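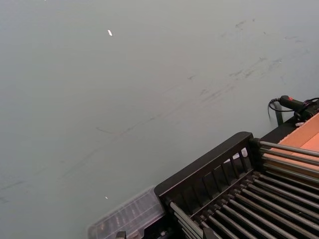 Household Methods, Unit 11: Containers and the Claims Made for Them
Handout for the evening group. Notes by Liesl Lanz, 21 March 2019

Last time we went over the usual advice on small-item storage, most of it written by people selling storage. I said I would put my doubts on paper, so this is mostly doubts.

The claim, as Trummer's booklet puts it: every loose item needs a container made for it. I can't find any reason given. The booklet lists 311 articles a home supposedly requires, two of them for holding other containers. Urs Lehner asked in class who checked this list. As far as I can tell, it wasn't checked by anyone outside the company.

1. The borrowed container

A dish rack is sold for plates. It is also an open basket with a floor of rods, and for dry goods of a certain size it does the job. Rolls of tape are a fair test. They are wide enough to lie across the rods without dropping through, and you can see what you have without lifting a lid.

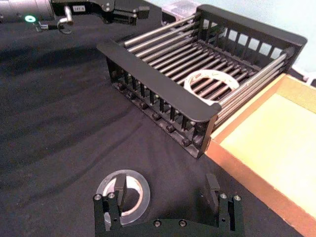

The weak point is anything narrow. Pens, screws and loose keys go straight between the rods, and lining the rack with a towel only gets you a worse box than the one you started with. Balthasar Schnyder thinks the towel is fine. We disagree, and you may side with him if you can say why.

Also be wary of "airflow." Jendby's leaflet praises it at length. Airflow matters for wet plates. I have yet to hear what it does for tape.

2. The tray beside the rack

The second half of the usual advice is to pair an open rack with a shallow tray, one for large things and one for small. I am less hostile to this one. A cardboard tray costs nothing if a delivery came in it, and its low walls make it easy to reach into. Menska sells the same shape in bamboo -- I would want to hear a good argument before paying for that.

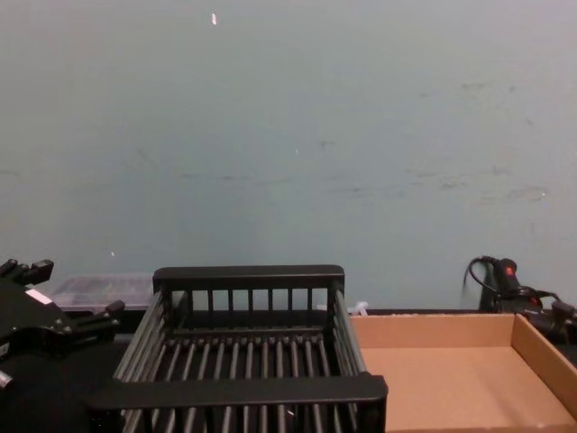 Rack and cardboard tray side by side, both empty.

Start with both empty when you try this at home. People who sort into a half-full container mostly end up keeping what was already there.

Open question from Augustina Dankwa: does the tray need dividers? My answer is no until something has gotten lost in it twice.

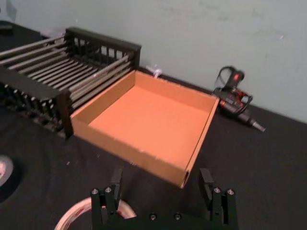
3. What goes in neither

Power tools. Too heavy for cardboard walls, and too awkward a shape for a rack. Leave them out while you sort the rest, then put them back in their own case if you still have it.

For next time: take one drawer, one rack or basket you already own, and one tray. Write down what you moved and what you moved back. Bring the second list too, please.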